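Home | Club kit | Guides | Meet-ups | Downloads | Contact

Plarbridge Robot Club: Fluna Handbook
Section 4 - Getting ready for an outdoor pick-up session

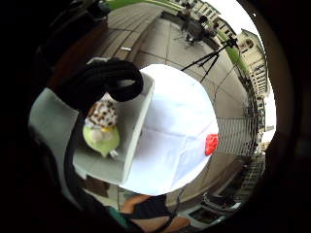 by the Rutico build team

I wrote this section after our first go on the terrace, when I spent most of the afternoon running back indoors for things. Read it through once before you carry anything outside, especially if you've only used Fluna on the classroom bench!

What you need: Fluna with its lead unplugged, a charged battery, one shallow box with raised sides, a soft toy or two (the speckled parakeet is my favourite, it has a nice round green belly to aim for), a tripod and the club laptop.

1. Charge the battery to full the night before. A full charge gives us 58 minutes, less if you keep opening and closing the fingers for fun.

2. Pick a flat bit of paving for the tripod and spread all three legs right out. Keep it well clear of the spot where you'll be working - I kicked ours twice.

3. Set the box down and put the toy in it at an angle. Don't tuck it neatly into a corner, you want to practise awkward grabs as well.

4. Switch on and wait for the green light to stop blinking. Outdoors this can take 8 seconds and it feels like ages.

5. Open the Garba program, choose "Outdoor" and type in your team name. Leave the grip strength at 68 for soft toys.

6. Move in slowly, close the fingers, lift, hold still, then put the toy back. Press Save after every go.

Note: If your box has a strap or handle, decide before you start whether it stays over the toy or gets moved out of the way. Both are good practice, but write down which you did or the results are a muddle later.

Caution: Keep your own fingers out of the box while the gripper is closing. It won't break anything but it does nip.

Caution: Never lean Fluna over a railing, even for a second.

7. When the battery light goes orange, finish the go you're on and switch off. Copy your files over before you pack up. The memory fills at 240 goes, and I've lost a whole set that way (still cross).

For cleaning the finger pads, see Section 5.

Comments

gluegunner: Step 4 took much longer for us until we closed the other programs on the laptop.

tinybolts: Is 68 all right for a beanbag? Ours keeps slipping.

Rutico build team: Try it a bit higher and go up slowly. Beanbags are horrible.

Last changed Jul 20, 2021 | © Plarbridge Robot Club | Contact us | Back to top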